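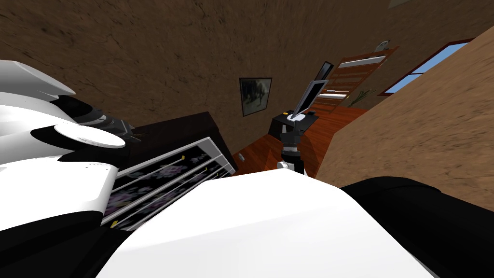
Why bother tilting the camera at all, if the real one is going to be bolted on straight? A reader left that under my last post, and went on to say that a policy trained on wonky views would surely just be worse at the normal ones. I said I would run it properly and write up the result, so this is the write-up.

The short answer is that the reader was partly right.

First, what I have been doing. The project is called Brallska and it is a two-armed robot learning to open drawers in simulated rooms. The rooms come out of a generator I wrote called Lodeck, which picks a floor, walls, a dresser, some other furniture and the usual clutter, and puts the robot somewhere in front of it all. The policy sees only what the head camera sees, plus its own joint positions. No depth, no map.

The camera on the head of a real robot is never quite where the drawing says it is. The bracket bends a little, somebody leans on it, the neck joint settles. Last September I had a policy that did very well in simulation and then failed nearly every time the mount was off by a few degrees. So I started rolling and pitching the simulated camera at random during training. Some of the views this gives you are quite extreme, with the walls running downhill and an arm covering a lot of what you want to look at. I left those in.

For the test I trained two policies. Both got 2000 demonstrations, from the same rooms and the same starting positions. One had a fixed, level camera. The other had a random tilt, drawn once at the start of each demonstration and held until the end. Everything else was the same, including the seed. Then I ran each policy on 500 rooms it had never seen, first with a level camera and then with a tilted one.

With the level camera, the fixed policy won. It wasn't a big gap, but it was there on every furniture type, and I don't think it was noise. So the reader's point stands. If you can promise that your camera is level, training with tilt costs you something.

With the tilted camera the fixed policy fell apart. It would reach for where the handle would have been in a level view, miss, and then push at the drawer front until the time ran out. The tilted policy lost very little. Most of its failures were ones where its own arm was between the camera and the handle, and tilt has nothing to do with that.

I also tried something in between, which was to keep 100 of the level demonstrations aside and finish training on those. I hoped it would get back what was lost on the level views. It did get some of it back, but it also got worse on the tilted ones, and I couldn't find a setting I liked. I have dropped it for now.

A few details for anyone repeating this. Draw the tilt once per demonstration and keep it. I tried changing it at every step and the policy took far longer to learn anything. Check your lighting too. An old version of Lodeck had a bug that moved the sun with the camera, and I had to throw away a week of runs.

The training code is built on Tierney, with very few changes. The config files are in the usual place, in the folder marked 11th August. The older ones next to it have the lighting bug, so don't use them.

Next I want to look at the blocked views, probably by adding a second camera at the wrist and seeing how much of the failure goes away.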